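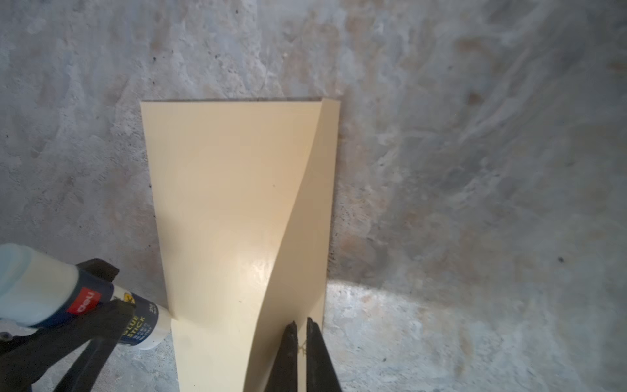
Issue 28, page 2

I'd been promising myself a trip out to the Baltden shared workshop since last winter, and in June I finally made the drive (40 minutes, plus a wrong turn at the grain elevator). They were having an open evening for the two-armed build, the one they call Lloyd, and I wanted to see how far a few people with day jobs could get.

Pretty far! Both arms sit on one rail along the front of a tiled box, and the job on the bench was stationery: a glue stick and a tan envelope. Gluing down a flap sounds dead easy until you try to write it out as moves. One arm has to mind the paper while the other one handles the glue, and neither can bump its neighbour.
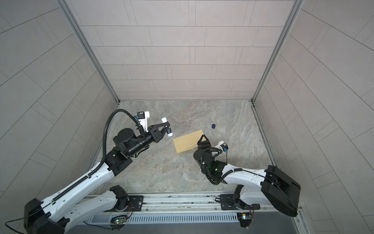 Angharad Prydderch reckoned the glue was the easy half and that paper was the real pain, as it bends a different way every time you touch it. She'd go through 32 envelopes in an evening if the others let her, and she told me the old grey foam fingertips had to go after a week of slipping.

I asked about the cable chains, because mine at home chew through wires like a puppy. Theirs came off a scrapped Trondon router and they left loads of slack at the elbow.

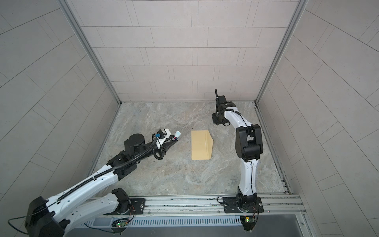 I've only ever left slack at the base, so that's my weekend sorted. The rail was the big spend, apparently, and they bought it secondhand through Hallance after Aidan Sheehan talked them out of bolting everything to an old door. The software is a bit of a patchwork. They change one thing, run it again, write it in a binder and argue about it over tea. 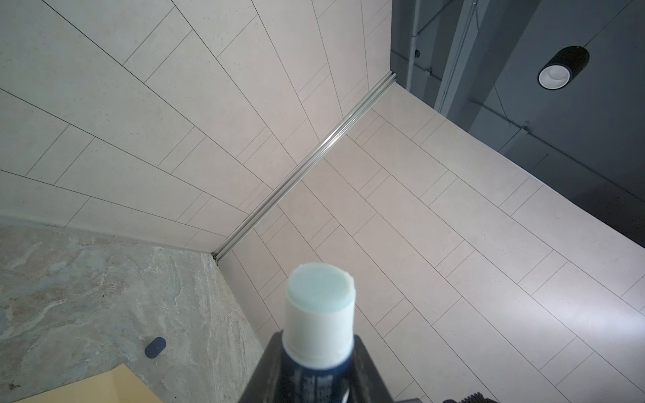
Bottle in hand, Baltden workshop.

I stayed till nearly ten and came home with a bag of offcuts and the part number for the chain. Parking is around the back, and bring a sweater because that shop gets cold once the big door's open.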